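Wurora user forum > Teleoperation and demo recording
Thread: Bimanual packing demos, where do you put the holding arm?

s_minhas
Two arms, leader-follower teleop, soft goods on a white table. We have 2,035 episodes recorded and the policy still fumbles bag packing. My current method is left gripper at the left rim of the lunch bag, right gripper carries the item in. Fixed camera view of the starting pose I ask operators to use: 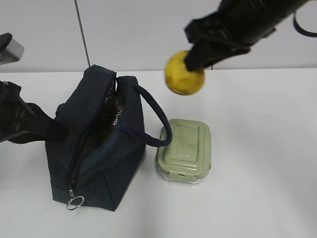 Left arm at the rim, right arm holding the yellow item over the container.

The question is whether the left arm should stay parked there for the whole episode or come in only when the right arm is close. Operators disagree and the data is now a mix of both.

elli.r
Parked. A second moving arm doubles what the policy has to time correctly. Pick one convention, write it down, throw out the rest.

landeg_tia
Disagree with parked. If the rim arm never moves in your demos, the policy never learns to go back to the rim after it slips off. We had that on Hulta. Bag folded shut, left arm sat there holding air, right arm pushed the item into the outside of the bag. Have operators let go on purpose in one episode out of 8 and regrasp.

elli.r
Recovery demos are fine as a separate set. Mixed in without a label they look like bad demos.

s_minhas
We don't label them at present. Also, same operators, same table, hats are worse than bags. Wrist view:

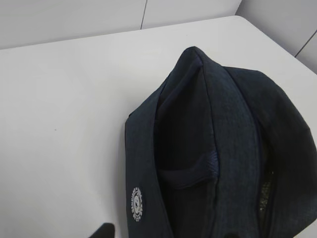
Hat episodes: what operators do now
Approach from the left, pinch the folded brim strip, lift, shake once, set down. Success on replay is poor when the hat lies crumpled with the inside showing. My guess is that dark navy folds give the wrist camera very little to work with.

thorey_h
I would look at the operators before the camera. Ask them which screen they watch while driving. If they use the fixed view and the policy leans on the wrist view, the grasp point they picked may not be visible from the wrist at all. We made people drive from the wrist feed only for 7 sessions in September. Slow, and they complained, but the grasps got more consistent.

landeg_tia
Wrist feed only is miserable for two arms – you lose track of the other gripper. For the hat, one arm, sure.

grethe_k
Have you tried moving the arm by hand for the hat? Kinesthetic demos on Brostia gave us cleaner pinches than the leader arms did. Keep your hands out of the wrist view.

s_minhas
Not yet. Will relabel the bag set first, then try 8 hat episodes by hand.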